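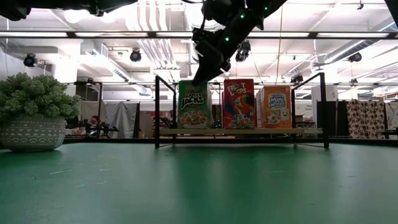 Nabila Kettani objected after the last run-through that a hand cream which passes at 20 degrees and splits in a cold van hasn't passed anything. She asked for the stability part to come first, so the order has changed. Claims and labelling now come at the end.

Slide 1. Title, names, date (2026-01-26). Do not read it out.

Slide 2. What we tested. One oil-in-water hand cream, three preservative systems, same base. Working names are Larkberg A, B and C. Base: water, glycerin, cetearyl alcohol, shea butter, a non-ionic emulsifier. pH adjusted to 5.2 with citric acid in all three. Say clearly that the perfume was left out. Somebody always asks.

Slide 3. Freeze and thaw. Five cycles, minus 10 to plus 25, a day at each. A and B held. C showed water at the base of the jar after the third cycle. Viscosity is on the chart; explain the axis before the result. Jars were filled at the Vallelthorpe site from one batch per system.

Slide 4. Warm storage. 40 degrees, 12 weeks. B yellowed slightly from week eight. No change in smell noted by the panel. A drifted to pH 4.9 — still inside our limits, but mention it before the question comes.

Slide 5. Challenge test. Bacteria, yeast and mould. All three met the acceptance criteria for bacteria. C was slow on mould and we would not put it in an open jar. In a pump it may be worth another look. Ayman Lamrani has the plate data if anyone wants the individual readings.

Slide 6. User trial. 200 people enrolled, 179 finished. System A only, twice a day for four weeks. Main complaint was drag on rubbing in, which we put down to the wax level. No reactions needing treatment. Don't compare with the Trerkard trial — different base, different season.

Slide 7. Claims. "Softer hands" can be supported from the questionnaire. "Repairs the skin barrier" can't, as we took no water loss readings. Keep to the wording on the slide.

Slide 8. Next steps. Lower the wax by half a per cent, repeat freeze and thaw on A, book the D'Souza lab for March. Pump and jar to be run side by side.

Spare slide, only if asked: cost per kilo for A and B. Leave C out until the mould result is repeated.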